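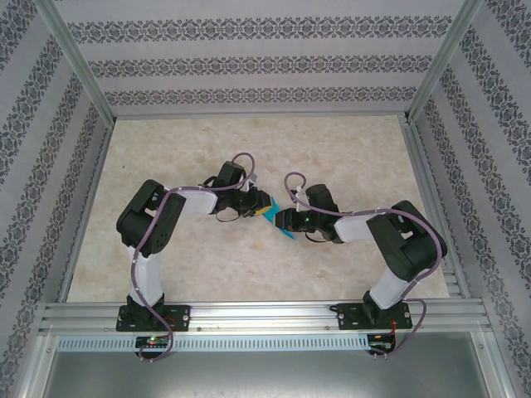 Rasard Community Help - Ancestry and Population History Group

Why does my DNA match list show a region my family never lived in?

Asked in May, 233 views

I sent a kit to Drutik last winter and got the results back a few weeks ago. Most of it was what I expected. My mother's side is from a farming valley and the church books there go back a long way, so I have names for nearly every line. My father's side I know less about, only back to his grandparents.

The report gives me 4 percent for a region on the other side of the continent. I uploaded the same raw file to Bevasow and they don't show that region at all. They gave me a slightly bigger share of the neighboring country instead. My sister tested with Drutik too and has zero for the region in question.

So my questions are:

Is the 4 percent real or is it noise?
If it is real, how far back would it be?
How can my sister have none of it when we have the same parents?

I have read the help pages on both sites and they mostly say that estimates can change. I would like to know whether it is worth spending time on this before I order any records. Both of us show up as full siblings in the match list, so it isn't that.

Answer 1 (marked as helpful)

Taking the sibling question first. You and your sister each got half of each parent's DNA, but not the same half. On average full siblings share half of what they inherited, and for a small piece it is easy for one to get it and the other to miss it entirely. If one of your parents carries a single segment from somewhere, each child has a fifty-fifty chance of getting it. Her zero does not prove your result is wrong.

Whether it is real is harder. The company compares your DNA to a reference panel, meaning a set of present-day people whose grandparents all came from one area. If the panel for a region is small, the borders get fuzzy. I don't know the panel sizes for either of your companies, but if one has 200 people standing in for a region and another has 4000, you should expect different answers from the same file. Neighboring populations have been mixing for thousands of years and there isn't a clean line between them in the data.

Some things to look at:

Check whether Drutik gives a range along with the number. If the range starts at zero, treat it as unconfirmed.

See if they have a chromosome view. One long solid block is more convincing than a lot of tiny bits scattered over every chromosome. Tiny bits are usually the software being unsure.

Test a parent if you can. If your father has 8 or 9 percent and your mother has none, you have something to work with. If neither has any, drop it.

As for how far back, a straight average would put 4 percent at one great-great-great-grandparent, give or take a generation. That assumes the ancestor was entirely from there, and it could just as well be two or three people further back who were partly from there. Inheritance gets very uneven after that many generations, so I would not build a tree around the number.

Answer 2

Mine said the same kind of thing and then it disappeared when they updated. I wouldn't worry about it. Ethnicity is the least useful part of these tests, use the matches.

Answer 3

I agree with most of the first answer but would add something about the time scale. These percentages are often read as "where my ancestors were 500 years ago" and the panels can't really do that. They are built from living people. The population in a given place today may be quite different from the one that was there in the Middle Ages, let alone earlier. When ancient remains are sequenced, the closest living relatives are sometimes found a long way from the burial. So a match to a region can mean your ancestor came from there, or that people from your valley went there, or that both groups descend from a third one that moved into both places.

For your case I would sort the match list by shared DNA and look at matches your sister doesn't have. If several of them share the same segment with you and have trees in that region, that is better evidence than the percentage. There is a walkthrough in the Rosales thread pinned at the top of this group. It was written for an older version of the match page, so the buttons are in different places - the steps are still the same.

I'd hold off ordering records until you've done that.

Comment from the asker

Thanks. The range on mine is 0 to 6, which I had not noticed. No chromosome view that I can find. My father is willing to test so I will order a kit for him and update this when it comes back.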